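Reading time: 4 min

Two handles and a chest of drawers

In a shared workshop run by the Lodhi co-operative, Oddur Thorlacius and Khải Khúc are building a pair of hand-held grippers that record what a person does with them, so that a robot arm can later be trained to do the same. The project is called Rilia. It has no arm of its own yet. The arm was deliberately left until last, and the work since December has gone into the handles, the tracking and the table.

Each handle is a two-finger gripper worked by the operator's own hand. The jaws close in parallel and end in small flat pads. The first version used a rack on each side of a single pinion, printed in one piece with the jaw carriers. It bound whenever the load was off centre, which in practice was most of the time. The second version moved the carriers on to a steel rail and kept the pinion, and the binding stopped. Backlash at the tips is still more than Thorlacius would like. He has measured it often and changed nothing, on the grounds that the replacement rail costs more than the rest of the handle.

Position is taken from a triangular plate fixed to the top of each gripper. The shape was chosen for stiffness and because it gives three well-separated corners to measure from. An earlier square plate flexed at its unsupported edge when the operator moved quickly, and the error appeared in the data as a tremor that Khúc spent two evenings trying to filter out in software before putting a straight edge across the plate. The triangles are white and the gripper bodies black, which makes a knocked or badly seated plate easy to spot.

Both handles are wired. A wireless version was tried and abandoned after the two clocks drifted apart during longer recordings. With one hand passing an object to the other, a small timing error is enough to show the object released before it has been received. Cable solved this and introduced a nuisance of its own: it drags, and an operator who is thinking about the cable moves differently from one who is not. The present arrangement takes each lead out of the rear of the handle and away to the side of the table, with enough slack for a full reach across.

The task set for the first trials is putting small parts away in a drawer organiser. It was Khúc's suggestion, and Thorlacius opposed it at first as too difficult. Small drawers stick. They have to be pulled straight, they tip if pulled too far, and clear plastic is awkward for any camera because it shows what is behind it. The organiser also moves. It is light when empty, and a firm pull on a drawer brings the whole case forward. One hand therefore has to steady it while the other opens, and this is the reason for having two handles in the first place.

A recording session is made up of 30 attempts, and 21 is the best number of usable ones so far. An attempt is thrown out if either plate is lost from view, if the part is dropped off the table, or if the operator stops to put something right by hand. Parts are laid down at a different angle each time. Khúc keeps the written log and is strict about the third rule.

The software is in two portions. Ladico, written by Khúc, reads the jaw openings and plate positions and lines them up in time. Norkenetti, which began as a joint effort and is now mostly Thorlacius's, replays a recording as a drawing on screen so that faults can be found before any training is attempted. Replay runs at a quarter speed by default. Most of the faults found this way have been mechanical – a loose screw, a pad lifting at one corner – and were invisible in the raw figures.

The training target is around 2000 good attempts. At the present rate this will take most of the year, and neither man seems troubled by it. The next change is to the pads, where a softer material is to be tested for grip on the drawer fronts. After that comes a stop for the organiser, probably a strip screwed down behind it, though Khúc would prefer to leave it free and let the recordings show how a person copes.

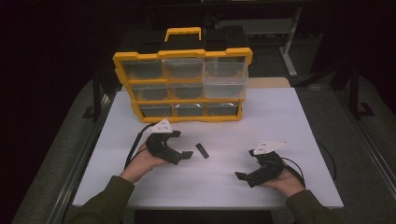 The two handles at the table with the nine-drawer organiser.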